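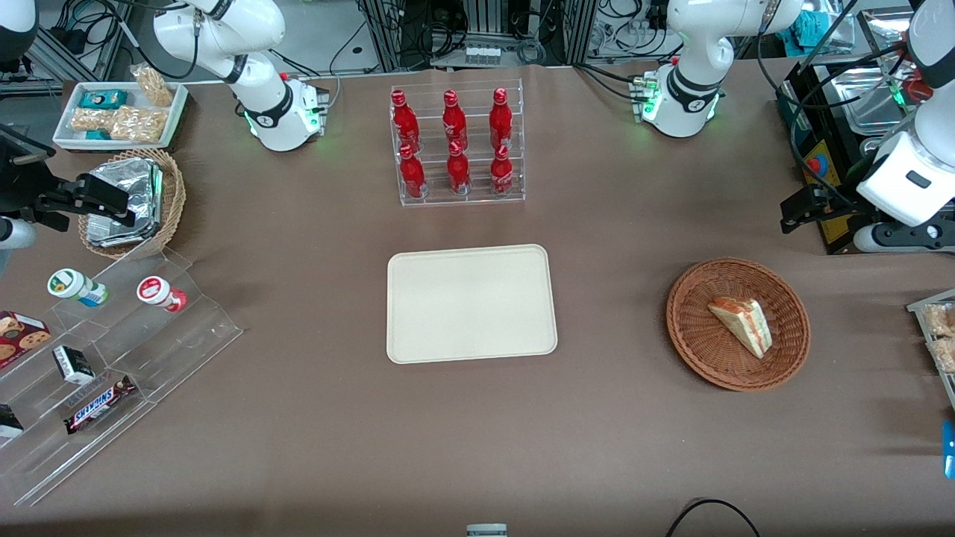
Section 4. Setting the table for a single serving

Use this section once the rack has been assembled (Section 3) and the cloth is on the table. The Julleo serving set is laid out the same way each time: rack at the back, tray in front of it, basket to the right.

4.1 Cloth

1. Spread the cloth and smooth it from the center toward the edges. A fold under the tray will make it rock.
2. Check that the cloth hangs evenly at the front. Do not pin or tape it.

4.2 Bottle rack

1. Stand the rack near the back edge of the table with the lower tier facing you.
2. Press down lightly on each corner. If the rack moves, go back to Section 3 and refit the side panels.
3. Fill the upper tier first, left to right, then the lower tier. Each tier takes three glass bottles.
4. Leave the caps on until the drink is served.

Caution: Load glass bottles only after the rack is in its final place. Do not slide or lift a loaded rack. A full bottle can weigh almost 600 g, and the acrylic tiers are not made to be carried under load.

Note: Fingerprints show on clear acrylic. Wipe the tiers with a soft damp cloth before loading. Do not use alcohol or glass cleaner — both can cloud the surface.

4.3 Tray

1. Place the cream tray flat on the cloth, centered in front of the rack.
2. Keep the space around it clear, so the tray can be picked up from either side.
3. Leave the tray empty until you are ready to serve. It takes one bottle and one slice of cake.

4.4 Basket

1. Set the round wicker basket to the right of the tray.
2. Put the slice in the basket. A layered slice with a jam filling may tip onto its side. You do not need to stand it up again.
3. For soft or iced cakes, put the paper liner (part 488) in first.

Caution: Wicker cannot be soaked. Shake out the crumbs and brush the weave dry. If jam gets into it, dab with a damp cloth and let the basket air-dry before storing.

4.5 Serving

1. Take a bottle from the lower tier and stand it at the back of the tray.
2. Move the slice to the front of the tray with a cake server.
3. Carry the tray with 2 hands, by the rim.

To refill the rack, repeat 4.2 from step 3. For cleaning and storage of all parts, see Section 5.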